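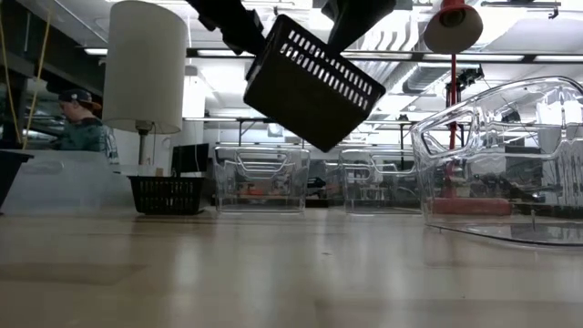

Davine Board was a line of interactive whiteboards made by Davine, a company from Groltside, and sold mostly to schools and small offices. Unlike a flat panel display, the board had no screen of its own. It was a hard white surface, and the picture was thrown onto it by a short-throw projector fixed on an arm above.

Design

The surface was made of coated steel on a honeycomb core, so it could also be used with magnets and ordinary dry markers. Position of the pen was found by 2 infrared sensors placed in the upper corners of the metal border. When a pen or a finger came near the surface, it interrupted the light, and a small controller calculated the point and sent it to the computer by a USB cable. Because of this method the board did not need special pens, but a sleeve or a loose piece of paper touching the surface could also be read as a touch.

The standard model measured 238 centimetres along its longer side. A smaller model was offered for meeting rooms, with the same border and the same controller. Both could be fixed to a wall or put on a stand with wheels, which was sold separately. The stand had a grey steel base and a crank for changing the height.

Software

The boards were delivered with a program named Pravcombe, in which the user could write over slides, save pages and recognise simple handwritten words. Early versions accepted a single touch only. Later versions accepted up to 5 touches at the same time, although the behaviour depended on the driver and on the age of the controller. Files were saved in the program's own format, and they could be exported as PDF, but without the recorded sound.

Calibration was done by touching a series of crosses on the surface. It had to be repeated each time the projector was moved, and the manual advised to check it after cleaning the lens. Users in older buildings reported that the colour calibration was lost when the projector was switched off at the wall.

Distribution and later history

Outside its home region the board was sold by Cardoso, a supplier of office equipment, which also did the installation and kept spare sensors. The largest known order was for 104 boards, placed by a group of secondary schools. Cardoso stopped taking new orders when touch panels became cheaper, but continued to repair the boards for several years.

Davine itself moved to the production of document cameras. The program is no longer developed. Its last version still opens the older files, and some schools keep one computer with it for this purpose.

See also

Interactive whiteboard
Short-throw projector
Document camera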